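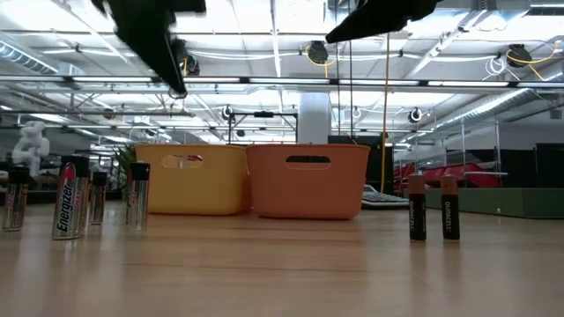 The Sorter, Month Four

Newsletter > Shop Floor > Member Builds

January issue. By the automation bench, Venley Shared Workshop

Regular readers will remember that the gripper project began as a way to deal with the battery drawer. The drawer is still full. We have, however, spent 270 dollars and most of the fall on it, and we now know a great deal about fingers.

The job sounds like something you would give a bored nephew. Batteries stand on a table, a mix of Energizer and Duracell. Pick one up, put it in a basket, go back for the next. Yellow basket for one brand, orange for the other, and we are still arguing over which is which because the first person to write the code and the first person to write the label did not speak to each other.

Standing them upright was supposed to make life easier. Lying down, they roll, and the Olletska tables are level only in the sense that the paperwork says so. Upright, they stay put until a finger brushes one on the way to its neighbor, and then you have dominoes. We widened the spacing. We slowed the approach. We went through a week when the gripper would descend with great dignity, close on nothing at all, and carry the nothing carefully to the basket. It was very good at that. The log for that week shows 823 attempts, and whoever was supposed to stop it at 600 had gone for a sandwich.

The glossy tabletop has been the other headache. Every battery has a faint twin underneath it, and the first version of the vision code was fond of the twins. A sheet of matte paper would cure this in a minute. The bench voted against the paper on the grounds that it was cheating, a position I supported at the time and have regretted since.

Things that did help:

Black finger tips, the Rampersad pattern, printed with the grain running across the pad. The old ones shed a layer every few days.

Opening the gripper wider before it comes down. It looks rude, but it stops the knocking.

Turning the brand check into a color check. Copper top goes one way, silver body goes the other. Reading the lettering was lovely when the lettering happened to face the right way.

Still on the list: the baskets creep when the wrist bumps them, the release is too high (you can hear it from the kitchen), and the software, which we named Dustness during a long evening and cannot now rename without breaking 11 scripts.

Bench hours are 7 p.m. until the lights go off. If you have dead AAs at home, please stop bringing them in. We have plenty, and we don't have anywhere to put them until the thing works.

Questions about member builds: leave a note at the front desk | Venley Shared Workshop | Back to top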